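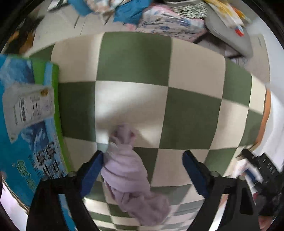
One of the folders on our late shift asked me whether she'd still have a job once the tool had learned to do hers. I manage the linen room at a commercial laundry in Amundsen, and I didn't have a full answer for her. I've now had the Jodier hand gripper on the floor for 9 weeks, so this review is partly for her and partly for anyone else deciding whether to bring one in.

The Jodier is a hand-held gripper with two padded fingers. A worker picks up and handles cloth with it in place of her own hand, and the recordings are used to train the folding arm we have on order from Wastus. We bought 3 of them in April at $742 each, with spare pads extra.

Setup took most of a morning. The charging dock is fine. The software that goes with it, Gistider, is slow to start and logs people out at every break, and support has told us twice that a fix is coming. We now leave one laptop signed in all day.

The grip is good on terry and fleece. Thick towels come up on the first try most of the time, even when they've come out of the bin in a twist. Thin pillowcases are harder. The pads tend to catch two layers at once, and you have to let go and start over. Fitted sheets we gave up on in the second week.

Weight is my main complaint. It doesn't feel like much when you pick it up, but after an hour the wrist knows about it. We cut turns to 25 minutes and rotate. The trigger also suits a medium or large hand, and two of our people with small hands stopped using it. Jodier sells a shorter trigger for another $107, which should be in the box.

As for the work itself, a folder using the gripper gets through far less than she does bare-handed. If you keep the same daily quota, people will hate the thing. We took the gripper hours out of the quota completely and pay them at the trainer rate. I'd tell any manager to settle that in writing before the box arrives. We did it after two weeks of arguments.

Some of the folders like it. They've started talking about how they fold, which corner goes first and why, and we found out that the day and late shifts do bath sheets differently. Others see it as handing over what they know for a small raise. I think that's a fair way to see it. Our owners have promised no layoffs through next year, with towels going to the arm and people moving to sorting, repairs and hotel orders. Past next year there is no promise, and I told her so.

Four stars for the gripper on towels, two for the software. I'd buy it again with the short trigger.

Posted Sat 13 June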